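3.2 Spectroscopic follow-up of the narrow-band candidates

The imaging search described in Section 2 left us with two candidates bright enough for spectroscopy. Both were selected because they are detected in the narrow-band filter and missing from all the bluer bands. A galaxy at high redshift should look this way, but so can a nearer galaxy with a strong emission line, a variable object that was bright only on the night of the narrow-band exposure, or a cool dwarf star in our own galaxy. Spectra are needed to tell these cases apart.

We observed both candidates with the Koech spectrograph on the Bendale telescope during a run in July. The slit was one arcsecond wide and was placed on each target by a blind offset from a nearby star, as neither candidate can be seen on the acquisition camera. Individual exposures were 2000 seconds long. Between exposures we moved the target along the slit by a few arcseconds, so that each part of the detector recorded both object and blank sky. The sky was clear for the first two nights. On the third night thin cloud came through shortly after 1 a.m. and we dropped the exposures taken from then until morning twilight.

Data reduction followed the usual order. Bias and flat-field corrections were applied first, then cosmic rays were removed by comparing exposures at the same slit position. Wavelengths were set from the night-sky lines recorded in the science frames themselves. We chose this over the arc lamp because the instrument flexes slightly as the telescope tracks, and lamp frames taken at the end of the night did not match the sky lines well. Sky subtraction was done in two dimensions before the spectra were straightened. The final stack for each candidate was made twice, once by Fedir Yurchenko and once by Orysia Polishchuk, working separately with different weighting schemes. The two versions agree within the noise.

Candidate A shows a single emission line at the expected wavelength range of the filter. The line is steeper on the blue side than on the red, as expected for Lyman alpha after absorption by hydrogen along the line of sight. We looked for other lines that would point to a nearer galaxy. If the feature were the [O II] doublet, the spectral resolution would be enough to split it, and no splitting is seen. If it were [O III] or H alpha, we would expect faint light in the blue bands, where we find none. We accept candidate A as a Lyman alpha emitter.

Candidate B is less clear. A weak feature appears in the stack, but it lies next to a strong night-sky line and its shape cannot be measured. When the exposures are divided into two halves by time, the feature is present in the first half and missing in the second. We treat candidate B as unconfirmed and leave it out of the number density given in Section 5.

We also used the slits to collect spectra of brighter galaxies that happened to fall within them. These were checked against the Javo catalog, where the closest match to the slit for candidate A is entry 3634, a foreground galaxy. It is too far from the candidate on the sky for its light to affect the line measurement, and we made no correction for gravitational magnification.
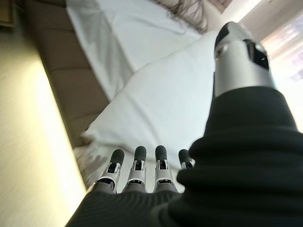 Figure 3.

3.3 Line flux and completeness

The line flux of candidate A was measured by adding up the light within a fixed window and subtracting the mean level on either side. Slit losses were estimated from the offset stars, assuming that the galaxy is not resolved. If it is more extended than this, the true flux will be higher than our value.

To test how often a line of this strength would be missed, Antonina Kuzmenko added artificial lines to the raw frames and passed them through the full reduction. Lines placed between the sky features were recovered in nearly every trial. Lines placed on top of them were mostly lost. The completeness correction used in Section 5 takes this difference into account by treating the two kinds of wavelength interval separately.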